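Okay, a few of you asked how the night guard saga ended, so here's the whole thing in one place. Grab a coffee, this got long.

Back in January my jaw started clicking every time I bit into toast. Just toast! Bagels were fine. I figured I'd slept on it funny and let it go for weeks, as I do with everything.

Then came the headaches. Right at the temples, always first thing in the morning, gone by 11. I blamed my pillow. I bought a new pillow. I'd like that money back.

My sister-in-law Ayanda finally said "you grind, I heard you through the wall at the cabin." Thanks for sitting on that one, Ayanda!!

So I went in. My dentist is Dr. Grimshaw (Lindsay Grimshaw, if you're local and looking, she's lovely with nervous people). She had me bite on the blue paper and showed me flat spots on my back teeth that I'd never noticed. Also a hairline crack in one molar. That got my attention.

First question at the front desk was whether I had my old dental records. I said sure, at home, somewhere. Famous last words. That was my evening sorted.
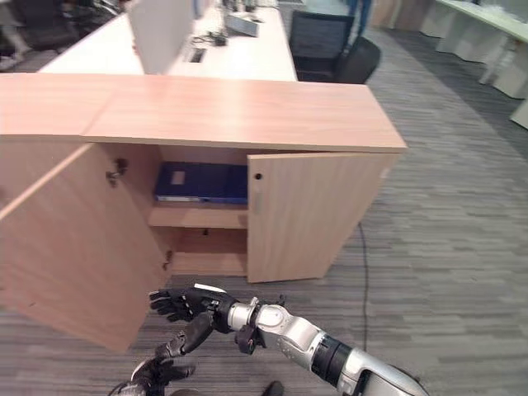

Cabinet open, binder or file box on the upper level. Paperwork time.

Found the insurance booklet under a pile of appliance manuals. My plan covers one "occlusal guard" every so many years, with pre-approval. If you're ever looking this up, search for "occlusal." The word "night guard" isn't anywhere in there and I read it twice before I called them.

The guy on the phone was Wian and he was so patient with me. He told me to have the office send the X-rays and a short note about the crack along with the request. Approval took 11 days. Not bad!

While I waited I tried one of the boil-and-bite ones from the drugstore. It was like sleeping with a hockey puck. I woke up at 3 a.m. and it was across the room. Zero memory of throwing it.
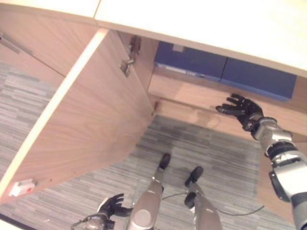 Fitting day was way easier than I'd built it up to be. I was dreading the goopy tray thing from when I was a kid, but they used a little scanner wand and it was over before I got properly nervous. The lab color chart for the carrying case had a pinkish beige on it, same family as the wood grain on that closed cabinet front up there, and I went with mint green so I'd be able to find it on my nightstand.

First week with the real one: drooled a LOT. Talked like I had a mouthful of marbles. Mandla made me say "sixty-six sausages" every night before bed and laughed every single time. We've been married nine years and this is where we're at.

Second week I forgot it was in and tried to drink tea. Don't do that. Hot drinks can warp them, and Dr. Grimshaw says the same goes for washing them in hot water. Cool water, soft brush, bit of plain dish soap. She told me to skip toothpaste because it's gritty and scratches the plastic. 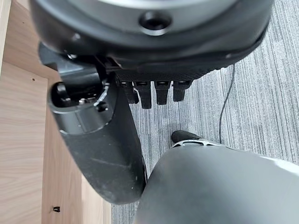
Also let it dry before you shut the case! I was snapping it closed wet every morning and by the end of that week it smelled like a gym bag. Now it sits out on a folded washcloth while I shower.

Where I'm at now: headaches mostly gone, I get one every couple of weeks if work is bad. Toast still clicks a bit. The molar is on watch and I might need a crown down the road, we'll look at it again at my next cleaning.

Mbali asked if it's worth doing if you only grind "a little." I can't tell you that, I'm a woman with a mint green case. Ask at your next checkup, they can usually see the wear. And bring the thing with you when you go, they like to check the fit.

Oh, and keep it away from the dog. Ours got as far as licking it. I've moved it to the high shelf.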